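3.4 컵 준비 및 예열

이 절은 Bayram 커피 머신으로 추출하기 전에 컵과 받침을 준비하는 절차를 설명합니다. 첫 사용 시, 그리고 장시간 사용하지 않은 뒤에는 3.3절의 헹굼을 먼저 완료하십시오.

준비물
- Nedwood 유약 컵 및 받침(인원수에 맞게)
- 중성 세제, 부드러운 스펀지
- 보풀이 없는 마른 천

절차

1. 전원을 끄고 물받이가 제자리에 끝까지 밀려 들어가 있는지 확인합니다.

2. 머신 옆 조리대를 닦고 컵을 놓을 공간을 확보합니다. 머신 측면과 컵 사이는 5 cm 이상 띄웁니다.

3. 컵과 받침을 중성 세제로 세척한 다음 흐르는 물에 헹굽니다. 새 제품은 포장 분진이 남아 있을 수 있으므로 두 번 세척합니다.

4. 컵을 한 개씩 양손으로 들고 입구가 위로 향하도록 기울여 안쪽 바닥과 벽면을 확인합니다. 조명을 향해 천천히 돌리면 물 자국과 세제 막을 구분하기 쉽습니다.

5. 테두리와 손잡이 연결부에 금이나 이 빠짐이 있는지 손끝으로 확인합니다. 손상된 컵은 사용하지 마십시오.

6. 용량 100 ml 이하의 컵에는 온수를 40 ml, 그보다 큰 컵에는 절반까지 붓고 1분간 둡니다.

7. 물을 버리고 마른 천으로 안쪽을 닦은 뒤 바로 추출구 아래 그릴에 올립니다. 추출은 4.1절을 따르십시오.

주의
- 추출 직후에는 그릴과 추출구가 뜨겁습니다. 컵은 손잡이를 잡고 꺼내십시오.
- 젖은 컵을 머신 상판에 엎어 두지 마십시오. 물이 내부로 흘러들 수 있습니다.
- 예열에 끓는 물을 사용하지 마십시오. 차가운 컵은 급격한 온도 변화로 깨질 수 있습니다.
- 물받이의 그릴 슬롯에 천이나 스펀지 조각이 끼지 않도록 하십시오.
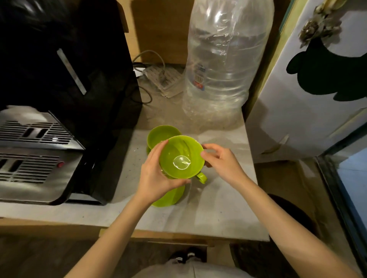 그림 3-4. 커피 머신 옆에서 컵 안쪽 확인(4단계)

참고
컵 안쪽 벽면의 줄무늬 자국은 수돗물의 석회질이나 커피 기름 때문에 생길 수 있습니다. 닦이지 않으면 Botadard 세정제를 희석하여 10분간 담가 둔 뒤 다시 헹구십시오. 금속 수세미와 연마제는 광택 유약을 손상시키므로 사용을 금합니다.

받침은 예열하지 않아도 됩니다. 물기만 제거하여 조리대 위에 놓고, 추출이 끝난 컵을 그 위로 옮깁니다. 컵과 받침을 추가로 주문할 때는 부품 번호 396을 기재하십시오.

컵을 보관할 때는 완전히 건조한 후 두 개까지만 겹쳐 쌓습니다. 손잡이 방향을 서로 어긋나게 두면 유약끼리 닿는 면이 줄어듭니다. 물받이 분리와 세척은 5.2절을 참조하십시오.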